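Cotport Tenants' Network questions council's shared kitchen claims

FOR IMMEDIATE RELEASE
Jun 21, 2018

COTPORT – The Cotport Tenants' Network is asking council to hold off on its plan to replace private kitchens with shared ones in the MacLeod Street redevelopment until somebody can show that the idea works for the people who would have to live with it.

Under the proposal, 80 bedsits would be built without stoves or full-size sinks. Residents would cook and eat in common rooms, each one serving up to 19 households. The developer, Curnik, says the arrangement will lower rents and bring neighbours together over a meal. The Network would like both of those things to be true. It has seen very little to suggest that either one is.

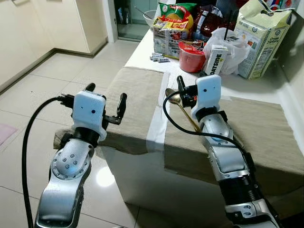
The rent claim rests on a single page in the planning submission. It gives a saving on construction but does not say how much of it, if any, reaches the tenant. When the Network asked for the working, it was told the figures were indicative. Tenants do not pay indicative rent.

The claim about neighbours is harder to pin down. The submission leans heavily on a similar building in Vomport, described as a thriving model of communal dining. That building has been open for 18 months, and no survey of its residents has been published. Its booking rules run to several pages and include set times for the evening meal. Shift workers, parents with small kids and anyone on a strict diet may wonder where they fit into the timetable.

Cleaning is another gap. The plan says residents will "self-organise", a word that in most share houses means one person does the washing-up and everyone else forgets whose turn it is. There is no budget line for a cleaner, and nothing about who replaces cutlery and cookware when it goes missing. 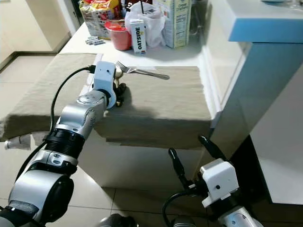 The Network is not against shared meals. Plenty of its members cook for each other already, and they manage it from their own kitchens. What it objects to is a cheaper building being sold as a warmer one – and a consultation in which 600 letters went out and the reply form had no box for "no".

The Network is asking council to release the full costings, to publish resident feedback from Vomport, and to require at least a basic cooktop and sink in every unit. It also wants the vote put back to October so that tenants have time to read what they are given.

Copies of the Network's written submission are available at its office in Cotport during business hours.

– ENDS –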